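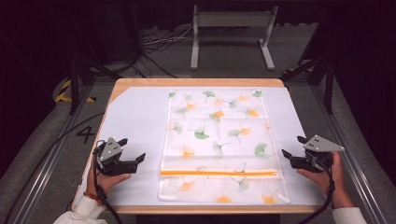 January 4, 2023. Equipment plan, bag station.

Quote from Davwood is in: spare finger sets at 14 each, replacement cables at 231 for the lot. Budget line left after the Histia order is 1,000. Finger sets first. Narrow jaws are the ones to stock for zipper sliders. Second table deferred to July.

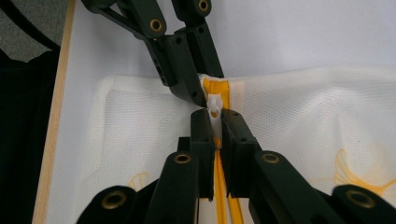
Hatsue Kubo would hold the cable order until Memon has quoted too, and wants 700 kept back for a spare pair of grippers.

Leaves 300. Cables wait. Ask Davwood how long the quote stands.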